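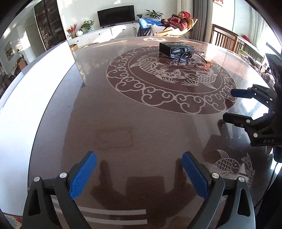 Attachment 1: tabletop with the carp medallion, daytime

Ticket 424 - Glass top, haze over the etching
Opened by: Josué Nogueira
Product: Skidgate round dining table with etched glass
Status: Waiting on customer

Hi again! So I wiped the whole thing down with the Buvetti spray like the care card says, and I still get a cloudy patch near the two fish by the edge (the carp in the middle are fine, I think). You can't really pick it out in the photo with the window reflecting in the glass, but at night under the lamp it drives me nuts. I can't tell if it's on top of the glass or underneath, between the glass and the dark red-brown surface. My fingernail doesn't catch on anything.

Update, 4:15 pm
Tried plain warm water and a microfiber cloth, going with the lines of the etching. Maybe a little better? The plain glass between the designs came up great, the frosted lines look the same as before. I don't want to lift the top by myself, the thing weighs over 100 pounds and I've got a bad shoulder.

Reply from Erhan Soylu, table support
Thanks Josué, please skip the spray for now, it can sit in the frosted parts. Try distilled water and a soft toothbrush on one fish only, let it dry overnight, and send me a picture with the lamp on.

Update, 9:40 pm
Did the bigger fish. Drying now, picture tomorrow!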